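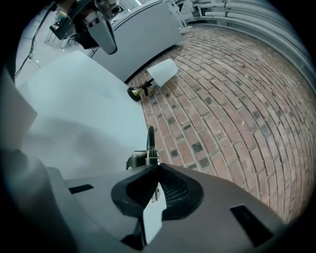
¿Cuántas demostraciones hay que grabar por tarea antes de lanzar el primer entrenamiento?
Con 300 válidas por tarea se entrena una primera política. El resto se graba después, según los fallos que salgan en la evaluación.

Copio arriba y más abajo las dos entradas que voy a añadir a la página de preguntas de Kimaro, para que las reviséis antes de que las cierre. Respondo a Brian entre líneas.

Brian Rashidi escribió:
> El lote de noviembre tiene 3.000 episodios en el índice, pero al
> convertirlo me salen menos. ¿Se han filtrado en origen o los pierde
> el conversor?

Los pierde el conversor. Descarta todo episodio en el que la trayectoria de la pinza tenga un hueco de más de 5 fotogramas seguidos, y no deja constancia en el registro. Iestyn tiene un parche que escribe el motivo del descarte junto al identificador. Hasta que esté integrado, comparad el índice con la carpeta de salida.

> ¿Los episodios con dos operadores se etiquetan como uno o como dos?

Como uno, con dos flujos. Cada pinza manual conserva su propio reloj y el desfase se corrige al importar. Si falta uno de los flujos, el episodio pasa a la cola de revisión de Peninah y no se borra.

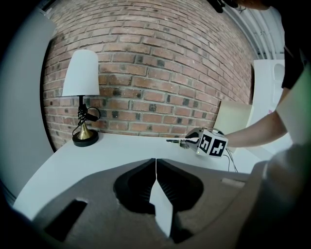
¿Qué se hace cuando el operador falla el agarre y lo repite dentro del mismo episodio?
Se conserva el episodio completo y se marca el intento fallido con inicio y fin. Los agarres repetidos sirven para aprender a recuperarse, siempre que la marca esté puesta.

> ¿Hay que variar la posición inicial de los objetos o basta con
> variar la de la pinza?

Las dos cosas. En la revisión anterior, 11 sesiones tenían el objeto casi en el mismo punto y la política aprendió la posición en lugar del objeto. Cambiad también la altura de partida y el ángulo de entrada. El fondo puede quedarse igual dentro de una sesión, pero no entre sesiones.

> ¿Se repite la calibración al cambiar de sala?

Al cambiar de sala, al cambiar los dedos de la pinza y después de cualquier golpe. El fichero de calibración va en la carpeta de la sesión, no en la general.

Queda pendiente el formato de las descripciones de tarea. Caroline propone una frase en infinitivo, sin adjetivos de color salvo que haya dos objetos iguales. Me parece bien, pero habría que reescribir las antiguas.

Brenda Whiteley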